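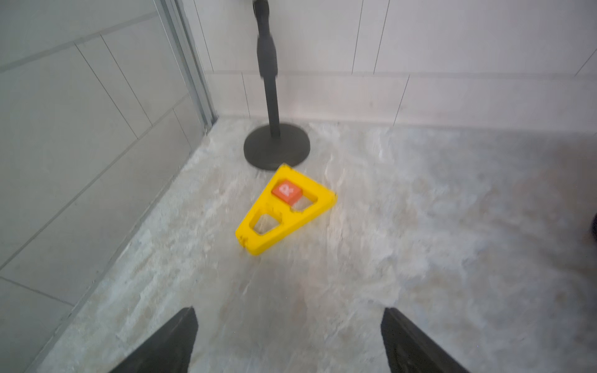

Anouk Coppens wrote in to ask whether any of these tariff trackers are worth paying for, now that the Senate seems to rewrite its trade bills between breakfast and lunch. Good question, and I've spent a month with one of them, so let me try.

The one I've been using is Civness. It follows trade legislation through committee and onto the floor, and sends you an email when something moves. I signed up on the 30-day trial in June and then paid for 6 months, mostly because I got hooked on the amendment view (you get old and new wording side by side, and the changes are marked!). On the steel quota bill it had 719 amendments and statements filed under one heading, and I could still find the anti-dumping rider I wanted in a minute or two.

What I don't like is the alerts. Set them to "all activity" and you'll get 60 emails before dinner, half of them about a hearing being moved to another room. Turn them down a notch and you miss votes – I missed one on sugar imports and was pretty cross about it. The search also chokes on bill nicknames, so keep the number handy.

I tried Stelska too, for a week. Prettier maps, nice phone app, but it's weak on anything to do with trade disputes with Europe, and that's most of what I read about.

So, Anouk, take the trial, leave the alerts on "votes only" plus a couple of saved bills, and see if you miss it when it runs out.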